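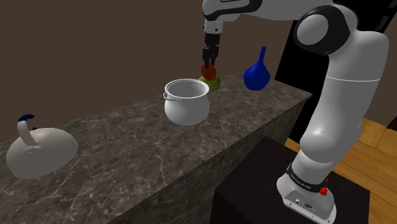
Luuk Lambrechts had written in the review log that a pause is data too, and that whoever kept pausing over the red one should either stop or explain what the robot was supposed to learn from it.

Home Stories Archive Submit About

Operator Four
by Ward Wouters
February 19, 2021
9 min read

Liesbeth Coppens read the entry twice and opened the list of episodes attached to it. There were 23 of them, all from the same kitchen layout, all flagged for the same reason. In each one the arm came down over the red produce, stopped with the fingers open, stayed there for between two and four seconds, and then closed.

The layout was called Mazandarani. It had a marble counter, a white pot, a kettle, a blue bottle, and two pieces of produce behind the pot. The task string read "put the red item in the pot." The asset list gave no species. The early operators had argued over tomato or apple until Cor De Smet ruled that the instruction would say "item" and that the channel was closed.

She checked the operator field. It said 4. She was operator 4.

She had been operator 4 since December, when Jellness moved her from support to the teleoperation desk in the Dridcombe office. Before that the number had belonged to Frans Nijs. Numbers were reused. The system had room for six and the desk had six chairs.

The rig was simple. The right hand held a controller with six degrees of freedom and a trigger. Moving the hand moved the gripper in Ostalex, the simulator, at a ratio set in the operator's profile. Squeezing the trigger closed the fingers. A pedal under the left foot disengaged the clutch, so that the hand could return to a comfortable position while the arm stayed where it was. A good episode used the pedal once or not at all. The quota for Mazandarani was 300 accepted episodes. The whole project stood at 2,347.

She replayed the first flagged episode with the input trace switched on. The position line came down in a smooth curve and went flat. The pedal line stayed low. The trigger line stayed low. Nothing was being done for three seconds. Then the trigger rose.

She did not remember pausing. She sat with the controller and recorded a new one, counting under her breath from the end of the descent. She reached three before her finger moved.

She recorded another and closed the trigger at once. The fingers met the red item off center. It slid along the back of the pot, touched the green one, and rolled until the physics brought it to rest near the wall. The episode timed out and marked itself failed.

The profile

Cor De Smet came over when she asked and stood behind the chair.

"You're waiting for something to settle," he said.

"It's rigid. There's nothing to settle."

"Do it again and let me see the overlay."

She did it again. He had her turn on the commanded pose, which drew a thin second gripper where her hand said the gripper should be. The drawn gripper reached the red item and stopped. The rendered one arrived later, closing the last of the distance so slowly that without the overlay it looked still.

"What's your filter constant?" he said.

She did not know what her filter constant was. They opened the profile. Most of the fields were at the default. The smoothing on the final approach had been raised to the highest value the form would accept, and in the notes field someone had typed: shake, worse after lunch, do not change. F.N.

Cor read it and scrolled down to see if there was more. There was no more.

"It should have been cleared when the number came over to you," he said.

"Did he have a tremor?"

"He never said so to me."

He told her to reset the profile, re-record the flagged episodes and write two lines for Luuk. Then he went back to his own station, where a drawer task had been failing all morning.

She did not reset it yet. She filtered the archive by operator 4 and by date, up to the last day of November, and sorted by task. Frans had recorded across nearly every layout. She opened his Mazandarani set.

His traces looked nothing like hers. The raw position line was ragged from start to end, a steady oscillation of small amplitude that grew in the later sessions. The filtered line beneath it was clean. He came down behind the pot, always on the far side of the rim, and he held. During the hold the raw line kept shaking and the filtered line narrowed toward a point. When it was narrow enough he closed the trigger. His failure rate on the layout was the lowest on the desk.

She played one at normal speed with the traces off. It looked like a careful person picking something up.

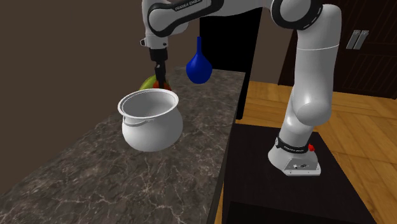
Evaluation run

The policy trained on the combined set was due for its check at four. Luuk joined by voice from the other building. Cor shared the screen. The arm was now driven by the model, with the controller lying on the desk.

On the first rollout the gripper came down, stopped over the red item with the fingers open, and waited.

"There," Luuk said. "That's what I'm talking about. It has no filter. There's no lag in that controller at all. It can close whenever it likes."

The fingers closed. The red item went up and over the rim and into the pot.

"It succeeded," Liesbeth said.

"It succeeded late."

They ran it with the produce shifted toward the wall. The model paused and succeeded. They ran it with the pot turned. The model paused, for longer, and succeeded. Luuk asked for the other checkpoint, the one trained with all of operator 4 removed. It descended without any delay and closed. It knocked the green item on the first trial and got the red one into the pot on the second. On the third it pushed the red one along the counter and went on closing and opening its fingers where the item had been.

Cor typed the results into the sheet.

"Fewer episodes," Luuk said. "It would be worse with any operator taken out. It doesn't show the pause is doing anything."

"What would show it?" Liesbeth said.

"Trim the holds. Same episodes, same count, cut the flat part out of each one. Train on that and compare."

"Just the 23?"

"Those are only the ones I had time to flag. All of operator 4. Both of you, I suppose."

She said she could write the script. The condition was easy: commanded velocity under a threshold, trigger open, gripper within a set distance of the target. She asked whether the trimmed set would replace the original or be stored beside it. Luuk said beside it, for now, and that storage was not his budget.

She wrote the script before she went home. It took the holds out and joined the ends, and she watched a few of the joined episodes to make sure there was no jump. There was a small one, a single step in which the gripper crossed the last of the gap. She lowered the threshold and ran it again, and started the training job on the overnight queue.

Then she went into the profile for operator 4. She set the smoothing to default. She left the notes field as it was and added a line under it with her initials and the old value, in case anyone needed to put it back.

She recorded one more in Mazandarani on the new setting. The arm followed her hand closely now and the descent felt steep. Over the red item she stopped, with nothing lagging behind her, and let two seconds go by before she squeezed. The episode was accepted. She entered it under operator 4, put "hold intentional" in the comment field, and logged off the rig.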